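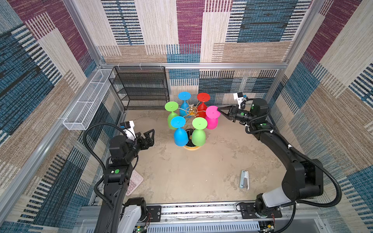 Abb. 4.1 Zweiarmige Tischzelle mit Gläserständer. Der Greifer des rechten Arms umfasst den Rand einer Fußplatte.

Kapitel 4
Die Tischzelle als Bausatz: Beschaffung, Aufbau und Beurteilung
Reshma Kruger

Lernziele
Nach der Bearbeitung dieses Kapitels können Sie den Lieferumfang einer zweiarmigen Tischzelle anhand eines Lastenhefts prüfen, die Eignung von Parallelgreifern für dünnwandige Werkstücke beurteilen, die Anordnung von Handgelenkkameras begründen und einen Abnahmeversuch für eine Greifaufgabe mit hängenden Gegenständen entwerfen.

Schlüsselbegriffe
Arbeitsraum, Überdeckungsbereich, Parallelgreifer, Handgelenkkamera, Greifpunkt, Zellenverkleidung, Abnahmeversuch, Wartungsvertrag

4.1 Einführung

In den vorangegangenen Kapiteln wurden Roboterarme als einzelne Maschinen behandelt: mit ihrer Kinematik, ihren Antrieben und den Grenzen ihrer Genauigkeit. Wer in einem Labor oder einer Ausbildungswerkstatt tatsächlich mit ihnen arbeiten will, beschafft jedoch selten einen Arm allein. Gekauft wird eine Zelle, also ein Gestell mit Boden und Wänden, in dem die Arme, die Kameras und die Verkabelung bereits aufeinander abgestimmt sind oder sich mit vertretbarem Aufwand abstimmen lassen.

Gegenstand dieses Kapitels ist der Bausatz Drendberg der Firma Clumlow. Er umfasst ein Gestell aus Aluminiumprofilen, zwei Arme mit Zweifingergreifern, eine Trägerschiene für beide Arme sowie die zugehörigen Kameras. Die Stückliste führt 137 Positionen auf, Schrauben und Kabelbinder eingeschlossen. Die Steuerungssoftware Jonum wird getrennt lizenziert und ist in der Grundausstattung nicht enthalten. Für die Wartung verweist der Hersteller auf den Dienstleister Joubert, dessen Vertragsbedingungen in Abschnitt 4.6 besprochen werden.

Die Beurteilung folgt dem Weg, den auch ein Käufer geht. Am Anfang steht das Angebot, danach kommen Aufbau und Einrichtung, und erst am Ende wird die Zelle an einer Aufgabe gemessen. Als Aufgabe dient die Handhabung von Kunststoffweingläsern an einem Ständer aus goldfarbenem Draht. Die Gläser hängen kopfüber, ihre Fußplatten weisen nach oben, und die geschwungenen Drahtarme lassen dem Greifer nur begrenzte Zugänge. Eine solche Aufgabe sieht harmlos aus und stellt doch an Positionierung und Bahnplanung Anforderungen, die im Prospekt nicht vorkommen.

4.2 Das Angebot lesen

Angebote für Tischzellen sind häufig nach Baugruppen gegliedert. Diese Gliederung ist für den Einkauf bequem, verdeckt aber die Frage, ob die Baugruppen zusammen eine bestimmte Arbeit leisten. Es empfiehlt sich daher, vor dem Vergleich mehrerer Angebote ein eigenes Lastenheft zu verfassen und jede Anforderung einer oder mehreren Positionen zuzuordnen. Bleibt eine Anforderung ohne Position, fehlt etwas im Lieferumfang. Bleibt eine Position ohne Anforderung, ist zu klären, ob sie für den vorgesehenen Betrieb benötigt wird.

Beim Bausatz Drendberg fällt zunächst die gemeinsame Trägerschiene auf. Beide Arme sitzen an derselben Seite der Zelle und greifen von dort aus in den Arbeitsraum hinein. Die übrigen Seiten bleiben für Wände und Ablagen verfügbar. Der Vorteil liegt in der guten Zugänglichkeit der Kabel und Steckverbindungen an der Schiene. Nachteilig ist, dass ein Gegenstand in der Mitte der Zelle für beide Arme aus verwandten Richtungen erreicht wird. Die Rückseite eines Ständers lässt sich dann nur anfahren, wenn ein Arm in weitem Bogen um ihn herumgeführt wird, und dieser Bogen beansprucht Raum nahe der Seitenwand.

Merksatz: Der Überdeckungsbereich zweier Arme ist stets kleiner als die Summe ihrer Arbeitsräume. Für die Auslegung einer zweiarmigen Aufgabe ist allein dieser gemeinsame Bereich maßgebend.

Im Datenblatt ist der Überdeckungsbereich nur als Grundriss angegeben. Für die Beurteilung hängender Gegenstände genügt das nicht. Studierende sollten vom Anbieter einen Schnitt in der Höhe der vorgesehenen Greifpunkte anfordern oder ihn aus den Gelenkwinkelgrenzen selbst ermitteln (siehe Übung 4.2).

4.3 Aufbau und Einrichtung

Die Montageanleitung umfasst 37 Seiten und setzt Grundkenntnisse im Umgang mit Nutprofilen voraus. Positiv hervorzuheben ist die Reihenfolge: Das Gestell wird vollständig ausgerichtet, bevor die Trägerschiene aufgesetzt wird. Wer diese Reihenfolge umkehrt, überträgt Verspannungen des Rahmens auf die Armsockel und muss die Kalibrierung später wiederholen.

Weniger überzeugend sind die Angaben zur Inneneinrichtung. Gitterregale und Körbe werden als Zubehör angeboten, für ihre Befestigung am Profil nennt die Anleitung jedoch kein Verfahren. Kabelbinder sind zulässig, solange die Ablage nur leichte Gegenstände aufnimmt und ihre Lage nicht als Bezug für die Bahnplanung dient. Sobald ein Arm Gegenstände auf einem Regalboden absetzen soll, ist eine Verschraubung vorzuziehen, deren Position nach einer Demontage wiederhergestellt werden kann.

Auch die Wände verdienen Aufmerksamkeit. Eine Verkleidung aus gewebtem, gemustertem Stoff verändert das Kamerabild erheblich. Einerseits bieten Streifen und Farbfelder viele Merkmale, an denen sich eine Lageschätzung orientieren kann. Andererseits liegen bunte Gläser vor einem bunten Grund, und ein Verfahren, das allein nach Farbe trennt, gerät an seine Grenzen, sobald Glas und Wandfeld ähnliche Töne aufweisen. Beim Vergleich zweier Zellen ist deshalb immer anzugeben, vor welchem Hintergrund gemessen wurde.

4.4 Greifer und Kamera am Handgelenk

Der Zweifingergreifer des Bausatzes arbeitet mit parallel geführten Backen. Für quaderförmige Teile ist diese Bauart unproblematisch. Bei einem Weinglas stehen grundsätzlich mehrere Greifpunkte zur Wahl, und jeder bringt eigene Schwierigkeiten mit sich. Der Kelch bietet die größte Fläche, ist aber gewölbt und gibt bei Kunststoff unter Druck nach. Der Stiel ist schmal und liegt bei einem hängenden Glas zwischen den Drahtschlaufen. Der Rand der Fußplatte ist frei zugänglich, verlangt jedoch, dass die Finger annähernd in der Ebene der Platte zugeführt werden.

Für die Wahl des Greifpunkts ist neben der Kraft auch die Sicht entscheidend. Die Handgelenkkamera bewegt sich mit dem Greifer und zeigt stets auch die eigenen Finger. Dieser Umstand ist nützlich, denn der Abstand zwischen Fingerspitze und Werkstück lässt sich im selben Bild verfolgen. Zugleich geht ein Teil des Bildfelds verloren, und zwar gerade dort, wo der Kontakt erwartet wird. 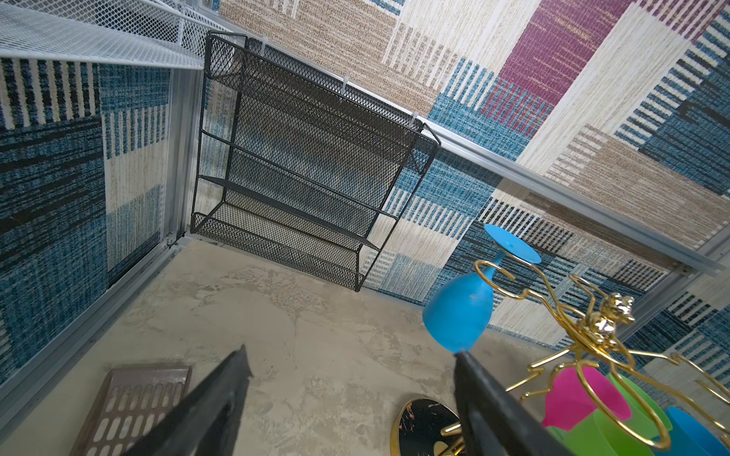

Für die Abnahme folgt daraus, dass die Verdeckung durch die Finger gesondert zu erfassen ist. Im einfachsten Fall wird der Greifer in mehreren Öffnungsstellungen vor einer Rastertafel aufgenommen und der verdeckte Anteil ausgewertet. Clumlow liefert hierzu keine Angaben. Im Lastenheft sollte die Messung als Leistung des Anbieters aufgeführt werden, da sie nach einem Fingerwechsel ohnehin zu wiederholen ist.

Zu beachten ist ferner die schräge Ansicht. Eine Kamera, die dem Handgelenk folgt, sieht Rahmenkanten und Wandmuster unter wechselnden Winkeln. Senkrechte Pfosten und waagerechte Schienen erscheinen je nach Stellung des Arms als Diagonalen. Wer Bilddaten der Handgelenkkamera mit denen einer feststehenden Kamera verbinden will, benötigt daher zu jedem Bild die Gelenkwinkel mit gemeinsamer Zeitbasis. Jonum zeichnet beides auf – die Zuordnung muss allerdings in den Projekteinstellungen freigeschaltet werden und ist nach der Installation zunächst inaktiv.

Die Kabelführung wird in Prospekten gern übergangen. Die Wellschläuche an den Armen benötigen Bewegungsreserve und bilden Schlaufen, die in den Arbeitsraum oder bis nahe an die Seitenwand reichen können. In der Kollisionsprüfung von Jonum sind nur die starren Armglieder hinterlegt. Es wird empfohlen, die Schlaufen durch vergrößerte Hüllkörper anzunähern und die äußeren Stellungen zunächst mit verminderter Geschwindigkeit anzufahren.

4.5 Vom Kauf zur Abnahme

Ein Abnahmeversuch soll die vereinbarte Leistung unter Bedingungen nachweisen, die beide Vertragsparteien vorab kennen. Dazu gehören die Lage des Ständers auf dem Zellenboden, die Anordnung der Gläser, die Beleuchtung und sämtliche weiteren Gegenstände im Arbeitsraum. Kleinteile auf dem Boden sind kein Mangel des Versuchsaufbaus, sie müssen aber im Protokoll stehen, weil sie sowohl die Bildauswertung als auch die zulässigen Bahnen beeinflussen.

Als Ablauf wird ein Versuch in 3 Stufen vorgeschlagen. In der ersten Stufe wird ein Glas ohne Nachbarn gegriffen, in der zweiten ein Glas am voll behängten Ständer. Die dritte Stufe verlangt den Einsatz beider Arme, wobei einer den Ständer sichert und der andere das Glas führt. Jede Stufe ist getrennt zu bewerten. Ein Mittelwert über alle Stufen würde verdecken, dass viele Zellen die erste Stufe sicher bestehen und an der dritten scheitern.

Übungen

Übung 4.1 Verfassen Sie ein Lastenheft für eine Tischzelle, in der hängende Trinkgefäße gehandhabt werden sollen. Unterscheiden Sie zwischen Muss- und Kann-Anforderungen.

Übung 4.2 Skizzieren Sie den Überdeckungsbereich zweier Arme auf gemeinsamer Schiene in zwei verschiedenen Höhen. Wie verändert er sich, wenn die Sockel weiter auseinanderrücken?

Übung 4.3 Vergleichen Sie Kelch, Stiel und Fußplatte als Greifpunkte. Berücksichtigen Sie dabei auch die Verdeckung im Bild der Handgelenkkamera.

Der folgende Abschnitt 4.6 behandelt den Wartungsvertrag mit Joubert und die Frage, welche Ersatzteile im Labor vorzuhalten sind.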